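How to run a kitchen-task robot demonstration at an open day

Written by Tomoyo Tsuchiya, Kirnholm open workshop. Last revised 4 February 2019.

This page is for groups who want to show a two-armed robot doing kitchen jobs in front of visitors. It follows the way we set up our own open day in June, when 451 people came through the building. It assumes your robot already runs safely and that someone on your team can operate it without notes.

Before the day

Choose jobs that visitors do at home. Lifting a lid, moving a tray and putting a pot down are all easy to follow from a few steps away. We tried a parts-sorting job at our Peltberg session the year before, and people drifted off because they could not tell whether it was going well.

Keep the list short. We had 5 jobs ready and used 4. Write each one on a card with the starting position of every item, so that whoever resets the counter does it the same way each time.

Use real kitchen items and try them all beforehand. Shiny metal needs extra time. Reflections move as the wrist camera moves, and a tray that was easy to pick out in the morning can be harder once the light has changed. Run each job at the hour you plan to show it.

Look at the gloves or finger covers the night before. Knitted covers grip smooth items well enough but they shed fibres and wear through at the tips. Have a spare pair for each hand.

Setting up the floor

Tape a line on the floor outside the full reach of both arms, then move it back another big step. Put the operator where they can see both the arms and the line. The stop button stays with the operator and is not handed to visitors.

Set up a screen for the wrist cameras if you have one. Most of the audience will be standing behind somebody taller, and the screen is where they will see the fingers meet the object. Expect the picture to tilt as the wrist turns. Tell people this at the start or they will ask if it is broken.

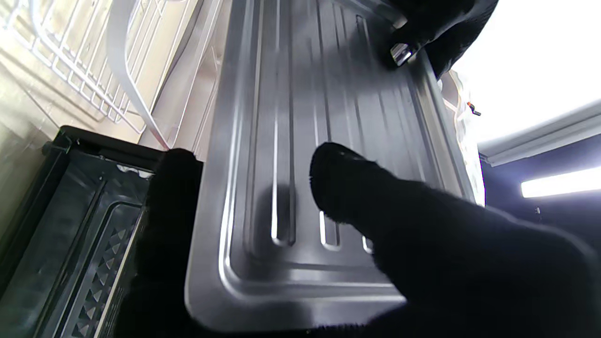

Wrist camera view, with the baking tray between the fingers. 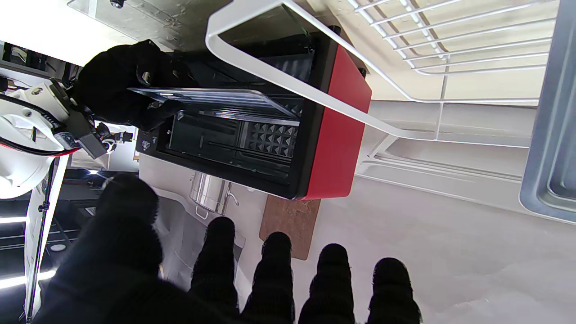 Running a session

1. Clear the counter of anything not on the card. Leave the appliances unplugged.

2. Say what the job is in one sentence. "It is going to lift the lid" is enough.

3. Start at the slowest speed you have. You can go faster for the second run if the group wants to see it.

4. Stay quiet while the arms are moving. Liette Fehr did most of our talking and found that questions came more easily once the arms had stopped.

5. If a grip fails, stop, reset and go again. Say plainly what went wrong. Visitors were more interested in a dropped lid than in a clean run.

6. Take questions with the arms parked.

A session of this kind fits into a quarter of an hour, including the reset. Leave a gap before the next group so the motors can cool and the operator can sit down.

Questions you will be asked

Cost comes up every time, so agree on an answer. People also ask whether a person is driving the robot. Give a straight reply for the job they have just watched, as it may differ from the next one. Children ask if it can cook. We said that handling the things in a kitchen comes first.

Afterwards

Save the camera recordings before you switch anything off. Check the finger covers, the wrist cables and the screws on the housings. Note which jobs failed and at what step while the operator still remembers.

We printed 3,000 leaflets, which was far too many. The rest went to the Melnyk library and the Kornusholm school fair. Next time we will print the job cards on the back, as several teachers asked for copies.

If you are planning a day of your own and would like our card template, write to the workshop desk and say which jobs you have in mind.

This site uses cookies to remember your settings. Accept | Manage choices

Contact the workshop | © Kirnholm open workshop | Back to top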